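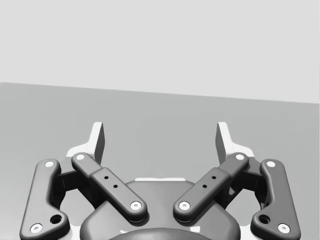 A simulated two-finger gripper over a bare tabletop, rendered from just behind and above the hand. Credit: Zakenix

Zakenix has released results from Distness, a method for training robot grasping policies in simulation before they are moved to a physical arm.

The method changes one thing about the usual routine. Instead of starting each training run with objects already in view, Distness first has the policy practice opening, closing and positioning the gripper with nothing on the table. Objects are added once those motions are steady.

In tests, a policy trained on 2000 simulated episodes with the empty-table stage picked up more items than one trained on 2000 episodes without it. Both policies were then run on the same arm in the company's Stullida lab, using 30 household items that neither had handled in training. Each item was tried from 2 starting positions.

The gain was largest for small, flat items. Soft items showed little change, and the team is still working on those – cloth in particular remains difficult to simulate well.

Distness runs on Xenos, the company's in-house simulator. The training code and test results will be available to download in September. A written report covering the failed grasps will follow.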